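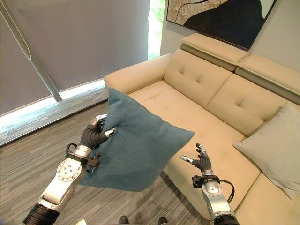

*Cream sofa, gray carpet, teal cushion.*

**Zokley two-seat sofa, cream. Reviewed 2019-07-01 by Chelsea Mapplebeck**

I paid $631 for the Zokley, plus $46 for delivery to the second floor. It replaced a Dawber that sagged in the middle after a few years. The Dawber was softer on the first day. The Zokley is firmer and sits higher, and my knees prefer that.

It comes in two boxes. The legs screw in by hand and the back bolts on with four bolts. The hex key in the bag is too short for the rear pair, so use your own if you have one. Assembly took me under an hour.

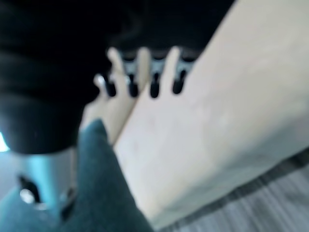 *Pale beige, close up.*

The cover zips off for washing. Getting it off is easy. Getting it back on took two people, and the corners still don't line up the way they did when new. I washed it cold and hung it up, and it did not shrink. Coffee came out. Ballpoint pen did not.

Seat depth is fine for sitting and short for napping. I am five foot six and have to bend my legs. The arms are too narrow to hold a mug.

No cushions are included. I bought mine from Fista, and they shed a little for the first week. Laller sells a similar set for less, but only in red and mustard.
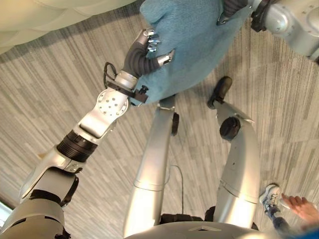
*Light blue, fuzzy fabric.*

The warranty covers the base and not the fabric. I emailed Zokley about a loose thread in July last year and got a patch kit in the mail nine days later.

Four stars. I would buy it again at this price. The three-seat version costs $200 more and uses the same short hex key.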